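4.2 Choosing where to take hold

Of all the parts of Galley, the grasp chooser is the one we rewrote most often, and we hope the reader will forgive us for dwelling on it. Our first version looked for the highest point of the cloth and pinched there, a sensible habit with towels but a poor one with small garments, where the highest point is very often two or three layers thick. The present version looks for a hem instead. It fits short straight pieces to the outline of the garment, scores each by how cleanly the cloth gives way to the table beside it, and hands the best 16 to the planner (Figure 3).

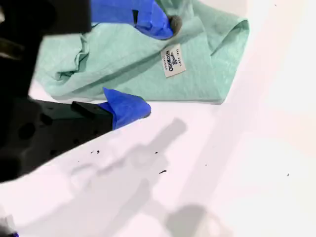
Figure 3. Wrist camera view with the two blue fingertips on opposite sides of a folded green garment, the lower one at the hem. The arm's shadow lies across the table.

The planner, which we took over from Stotine with rather few changes, then throws out any hem the fingers cannot reach without the wrist turning too far. What is left goes to the edge scorer, a small network trained on 3000 hand-marked crops, most of them marked by Orestis Politis with a patience the rest of us can only admire.

Shadows gave us a good deal of trouble. A soft shadow on a white table can look very much like a fold in pale cloth, and early on the scorer would now and then pick one out with great confidence. We tried brighter lamps first and were not much happier. In the end we drew the arm's expected shadow from its joint angles and lowered the score of any edge falling inside it. The extra step takes 9 milliseconds, well within the 200 we allow for each decision. Labels are handled by a separate mask, described in Section 4.3.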